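Talk notes: Wrapping and covering round objects
Chidubem Ekpo, Witden materials session, January

Slot is 30 minutes. Keep the opening short and go straight to the slides. Leave all four up while covering film, cloth and foil.
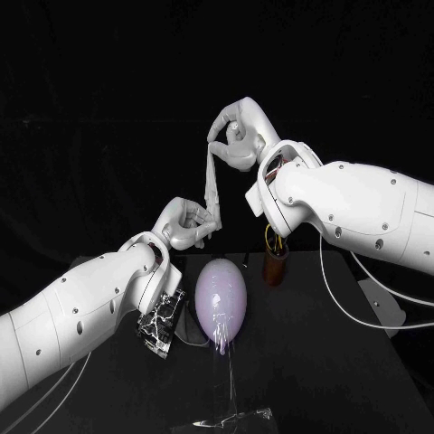
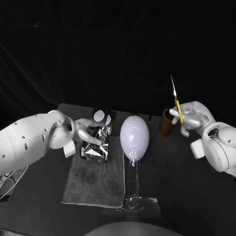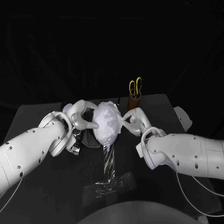
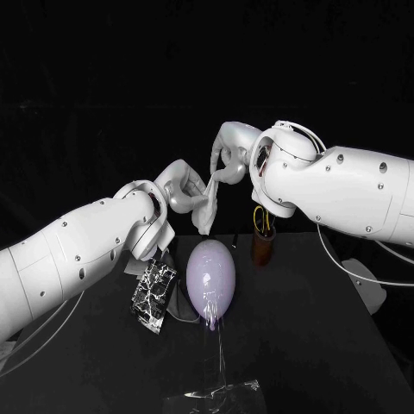 Slides 4–7. Film, cloth and foil on a dark tabletop.

Start with the film. On slide 4 the clear film sits around the lower half of the balloon. Point out the crinkling. Flat film cannot follow a double curve without folding, so the excess has to go somewhere. Slide 6 has the creases and overlapping layers across a rounded object, with one fold pinched at the side. Ask the room where they would put the first overlap.

Move to cloth. White fabric hangs above the balloon on slides 4 and 7. Narrow strip on 4, creased along its length. Loose vertical fold on 7. A strip held at both ends is easier to place than a loose fold – mention the Trivis trials, 125 placements, strip first in every batch.

On slide 7, point to the knotted neck. The knot is the hard part of any balloon wrap. Film bridges over it and leaves a gap. Suggest starting at the knot and working away from it.

Foil is slide 5. Silver, wrinkled into sharp facets, lying at the upper end of the gray towel. Foil keeps a fold and film mostly does not. Don't get drawn into gauge here – the Sirurel table is in the handout, page 13.

Towel: recommend a folded one under anything that rolls. Hem toward you, long axis away. Ogbonna asked for this in writing, so repeat it slowly.

Cost question usually comes up at this point. The full Trivis run was 3,898 in materials, film being the largest line. Do not break it down further.

If time is short, drop the towel section and keep the knot. Questions, then hand over to the adhesives talk. Spare film samples are in the gray folder, front row first.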